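## 4. Laufwerk tauschen im Dell-Desktop

Bevor ihr loslegt: Kapitel 3 (Datensicherung) sollte durch sein. Ich weiß, dass man das gern überspringt, ich hab's bei meinem ersten Gerät auch getan und danach einen Abend lang Urlaubsfotos wieder zusammengesucht. Also bitte einmal kurz auf die Sicherungsliste schauen, dann weiter.

Ihr braucht einen freien Tisch, eine kleine Schale für Schrauben, ein Erdungsarmband und das neue 2,5-Zoll-Laufwerk. Bei uns im Plalano sind das die Modelle mit 1.000 GB aus der grauen Kiste. Einen Kreuzschlitz-Schraubendreher legt ihr euch am besten auch gleich hin, manche Seitenwände sind zusätzlich verschraubt.

### 4.1 Gehäuse öffnen

1. Rechner herunterfahren, und zwar richtig. Standby reicht nicht!
2. Netzkabel ziehen, danach den Einschaltknopf ein paar Sekunden gedrückt halten.
3. Alle übrigen Kabel hinten abziehen. Ich klebe mir vorher kleine Zettel dran, vor allem wenn zwei Monitore dranhängen.
4. Das Gehäuse auf die Seite legen, sodass die abnehmbare Seitenwand nach oben zeigt.
5. Entriegeln, Seitenwand abheben und irgendwo hinstellen, wo niemand drauftritt.
6. Armband anlegen und an blankem Metall am Gehäuse festklemmen.

> **Achtung:** Das Netzteil bleibt zu, auch wenn der Rechner schon lange vom Strom getrennt ist. Daran wird bei uns nichts geschraubt und nichts »nur mal nachgeschaut«.

### 4.2 Altes Laufwerk herausnehmen

1. Erst mal orientieren: Wo liegt das Netzteil, wo die Hauptplatine, wo steckt das Laufwerk in seinem Rahmen? Die blauen Teile am Laufwerksrahmen sind euer Wegweiser.
2. Strom- und Datenkabel vom Laufwerk abziehen. Immer am Stecker anfassen, nie am Kabel – die dünnen Leitungen nehmen das übel.
3. Die Verriegelung lösen und den Rahmen mit dem Laufwerk langsam herausführen. Wenn es hakt, ein Stück zurück und neu ansetzen.
4. Laufwerk aus dem Rahmen nehmen, Aufkleber mit der Gerätenummer drauf, ab in die Antistatiktüte.

**Hinweis:** Die kleinen Haken und Laschen aus Kunststoff brechen schneller, als man denkt. Nandi Khumalo hat für die Reihe Viltance eine Handvoll Ersatzrahmen zurückgelegt, fragt sie einfach, bevor ihr mit Klebstoff anfangt (bitte, bitte kein Klebstoff).

### 4.3 Neues Laufwerk einsetzen

1. Das neue Laufwerk in den Rahmen drücken und schauen, ob es auf beiden Seiten sauber sitzt.
2. Die Anschlüsse müssen in dieselbe Richtung zeigen wie vorher. Klingt banal, ist mir aber bei 13 Geräten am Stück 2-mal passiert.
3. Rahmen einsetzen, bis die Verriegelung greift.
4. Datenkabel und Stromkabel anstecken.
5. Lose Kabel so legen, dass sie weder am Lüfter noch unter der Seitenwand landen.

Zum Zurechtfinden im offenen Rechner: zuerst das Laufwerk im Rahmen mit der blauen Zuglasche, danach der Blick auf Hauptplatine und Netzteil.

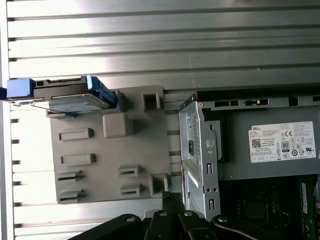
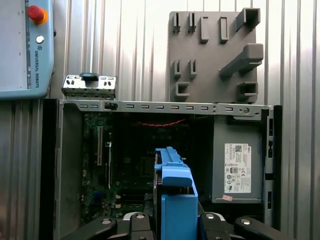 ### 4.4 Schließen und erster Start

1. Schrauben in der Schale durchsehen. Bleibt eine übrig, bitte noch mal suchen gehen, bevor der Deckel draufkommt.
2. Seitenwand einsetzen und verriegeln, Gehäuse aufstellen, Kabel nach euren Zetteln wieder anstecken.
3. Einschalten und ins BIOS gehen. Taucht das neue Laufwerk in der Liste auf, könnt ihr mit Kapitel 5 weitermachen und das System aufspielen.
4. Taucht es nicht auf: ausschalten, Netzkabel ziehen, beide Stecker am Laufwerk noch mal fest andrücken. Bei mir war's fast immer das Datenkabel.

**Hinweis:** Das alte Laufwerk kommt mit der Tüte in die Ablage Stiltico und bleibt dort, bis die Besitzerin oder der Besitzer die Daten geprüft hat. Tragt den Tausch bitte auch gleich ins Geräteheft ein, mit Gerätenummer und eurem Kürzel.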